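Home | Household Notes | Kitchen | Archive | Contact

Receiving and Storing Winter Citrus at Home

Nov 12, 2021
By the editor, Farnomside Household Notes

The first mandarins of the season have arrived at Farnomside, and with them the annual correspondence on how they ought to be kept. The present entry sets out the practice followed in this household. It replaces the shorter entry published in March, which dealt only with the end of the season and gave insufficient attention to sorting.

Fruit is obtained here from the Gajdoš stall, which sells by weight and does not wax its mandarins. The purchase this month came to 1586 grams, including a small quantity of tomatoes added to make up the order. Unwaxed fruit has a shorter life than the polished kind sold in nets, and it should be examined on the day it is brought home. A delay of one night is acceptable in a cool hallway. A longer delay is not advised, as a single soft mandarin at the bottom of a bag will spoil those touching it.

Sorting is best carried out on a covered table in good daylight. The bag should be emptied slowly, from a low height, so that the fruit does not strike the table or roll to the floor. Each piece is then turned in the hand and the area surrounding the stem is pressed lightly with the thumb. Firm fruit goes to storage. Fruit that yields a little is set aside for the same week. Anything with a broken peel is eaten that day or discarded.
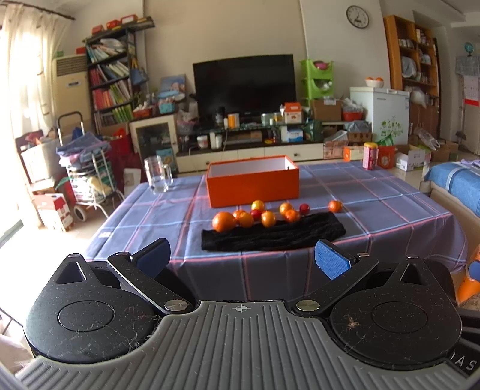
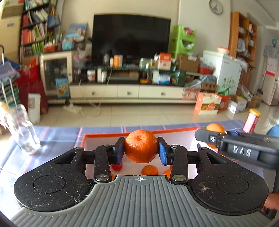 The choice of container has been a matter of some discussion in this household. Deep bowls were used for many years and have been given up, for the fruit underneath was invariably forgotten. A shallow container with an orange rim and a pale interior has taken their place on the plaid cloth, and a mandarin with a soft spot shows plainly against a light bottom. A second point in favor of the shallow form is that it discourages overfilling. One layer is sufficient. The remainder is kept in the pantry, on newspaper, and brought out as required.

Tomatoes require a separate word. They may share the table during sorting, but they should not remain with the mandarins for more than a day or two. The two do not ripen at the same pace, and the tomatoes are in any case wanted near the stove.

Readers have asked whether citrus may be kept in the refrigerator. It may, in the lower drawer, and it will last longer there. The flavor is dulled by cold, however, and the fruit should be taken out well before it is served. The Otititz pantry thermometer on our north wall commonly reads 15 degrees Celsius at this time of year, a temperature at which firm mandarins have kept satisfactorily for a week — somewhat less if the weather turns mild.

The tablecloth should be shaken out of doors once sorting is complete and laundered if juice has reached it. Citrus juice left overnight on a colored cloth may leave a pale mark, and we have not found a reliable means of removing it. Peel may be dried on a rack for use in the linen cupboard. A note on drying times will follow when the present batch is ready.

Recent entries

Lining Pantry Shelves with Paper
The Trosora Jam Kettle After One Year
Caring for Plaid and Checked Table Linen
Plum Preserves: Corrected Quantities
Storing Onions Through the Winter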